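The Pleasure of a Place for Everything

Meriem Tazi keeps her small parts the way her aunt in Plukby kept buttons, which is to say lovingly, and with opinions. Everything gets a spot on a board, and the board goes on a dark table (she is quite firm about the dark table!), so that anything white shows up the moment you sit down.

I spent a February afternoon sorting with her, and I'm afraid I was slow. Blue pieces wandered off under my sleeve, and she waited, poured more tea, and told me about the 30 jam jars she used before she came around to boards. I have since cleared a shelf at home.

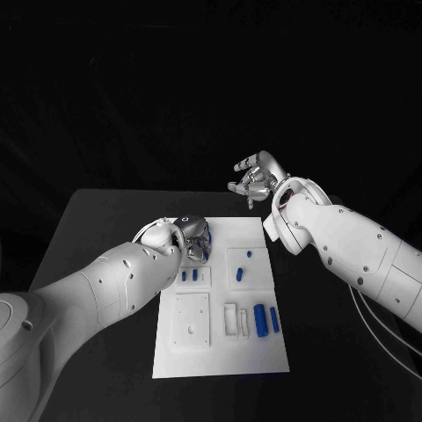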